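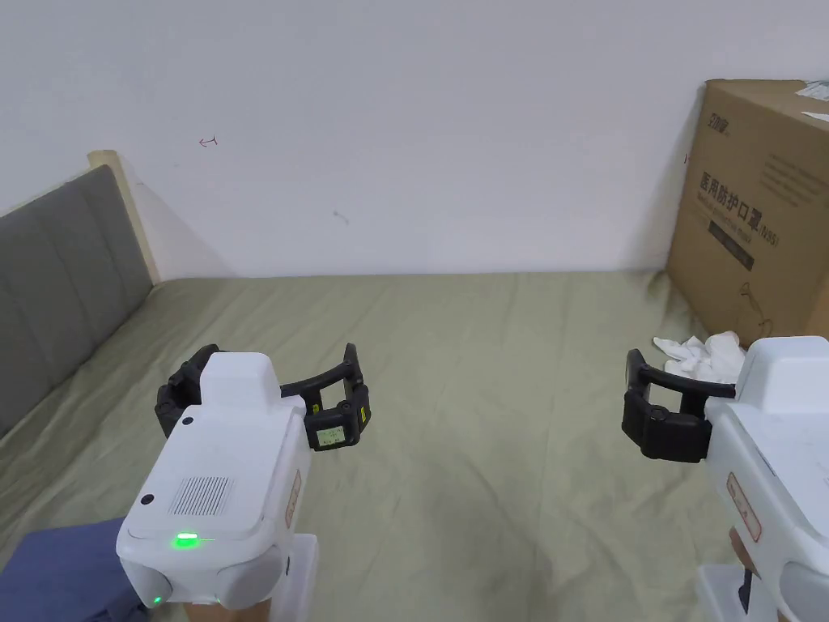

Ticket 318 — Order total wrong after changing sheet size
Opened by Larasati Hartono, Zaststead shop support. A customer put a queen fitted sheet in the cart, switched it to a twin, and was still charged the queen price. She wanted the pale green, the same sort of sage as the creased sheet on the bed here, and she says white and gray do the same thing. Browser is up to date. Clearing the cart and starting over gives the right price.

Azlan Nugroho, Saturday, 9:40 a.m.
Reproduced on the test store. Size change updates the label in the cart but the price stays at the old value. Happens only when the size is changed from inside the cart page. Changing it on the product page works fine.

Azlan Nugroho, 10:15 a.m.
Turned off the Treltia discount plug-in. No change. Turned it back on.

Nhàn Phan, 11:05 a.m.
Cart page is reading a saved price. The Hitora update in March added a 50 minute price cache, and the size dropdown never clears it. I set the cache to zero on the test store and the price now follows the size. Tried twin, queen and king, with and without a coupon code.

Larasati Hartono, 11:20 a.m.
Can this go live today? I have 29 orders to check by hand and would like the list to stop growing.

Nhàn Phan, 1:30 p.m.
Live now. The cart page loads a little slower — I will write a proper cache clear next week and put the setting back.

Larasati Hartono, 3:10 p.m.
Refund sent to the customer. Still going through the other orders. Leaving this open until the cache clear is in.

Status: Pending
Assigned to: Nhàn Phan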